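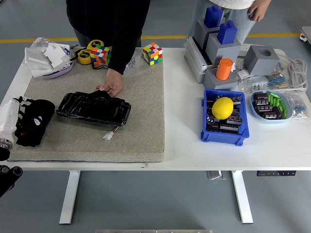 I have put off sorting out the work table since January, and this week I finally gave it an evening. The reason was dull. I needed to solder a connector, went to find the tape measure, and found I owned two, in two different places, neither of them where I thought.

My rule for the evening was simple. Everything came out of the drawers and the Skalley boxes, got looked at, and went back only if I could say what I'd last used it for. Anything I couldn't answer for went in a bag by the door.

The felt mat stays. I bought it as an offcut and never hemmed it, so the edges have started to fray, but it stops small screws rolling onto the floor and it doesn't mark. I did think about the proper cutting mat Werkitz sell. It's stiffer and would wipe clean, but I solder more than I cut, and I like being able to put something down without it sliding. I may run a line of glue along the edges to stop them getting worse.

Batteries and anything else with a lead coming off it now live in one tin with a lid. Before that they were all over the place, and I had a habit of leaving connectors loose where they could touch something metal. Each one gets a strip of masking tape with the month written on it. If it's wrapped, I leave the wrapping on. I once picked the plastic off a pack to see what was underneath and regretted it, so I don't do that any more.

Both tape measures are staying, which is probably a failure of the rule. One goes in the table drawer and the other in the kitchen, where I'm forever measuring shelves. The Rubik's cubes are also staying. I can't solve them. I turn them while I'm waiting for glue to dry and they never get any better.

Packaging was the worst of it. I keep paper and clear film because I'm sure I'll post something, and I post perhaps four parcels a year. I flattened the paper, kept one sheet of film and put the rest out. Offcuts of white board I kept if they were bigger than my hand.

Lensa Negash, who I used to share a workshop with, told me to leave a part of the table bare on purpose and treat it as off limits at the end of the day. I've tried it before and it lasted 9 days. I'm trying again, with the right-hand side this time, as I'm left-handed and tend to dump things on the left anyway.

Still to do: the cable drawer, the shelf with the Ploruvis paint tins, and a label for the battery tin. I also need to find the other soldering iron stand, which was definitely in one of the boxes when I moved in.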